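**1/4** The Pernby group at Nultstead has released its study on training household robots in simulation. The lead author is Kirsten Blöndal.

**2/4** Method: the policy was trained on 4,000 simulated rooms. Wall color, flooring and furniture were changed between rooms.

**3/4** Result: in a test set of 600 unseen rooms, policies trained on varied rooms reached the target more often than those trained on 1,000 rooms of a single style. Rendered view at the gripper, fingers open, facing a room corner:

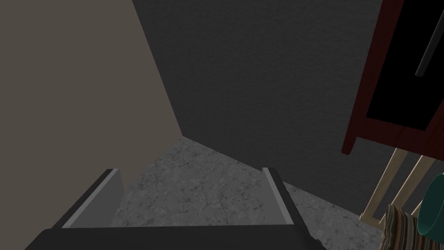
**4/4** Questions on the method may be sent to Hanne Þorgeirsson. The code will follow in March.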